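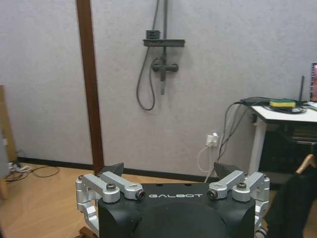

Page 3 of 100

Setting Up Your Brerby Label Printer

Before you start
Tivent ships the Brerby with one roll of labels, one power cord and a packet of screws that fit nothing on the printer. Keep the screws if it makes you feel better.

1. Set the printer on a level surface and open the lid by the tab. The hinge is on the other side, whatever your instincts say.
2. Drop in the roll with the labels facing up. Upside-down labels print beautifully on the backing paper.
3. Close the lid until it clicks twice. One click is the lid being polite.

Caution: The tear bar is sharp. It is the best-made part of the printer.

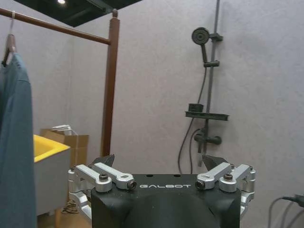 4. Plug in the cord and hold the power button until the light turns green. If it blinks orange, the lid has clicked once. See step 3.
5. Choose your label size. Gredidine rolls are size 838. Kopecký rolls use code 3009, and the menu lists them under Other, along with the clock.
6. Print a test label. It says TEST and can't be changed.

Note: The printer forgets its label size after a power cut. Write the code inside the lid, or on a label.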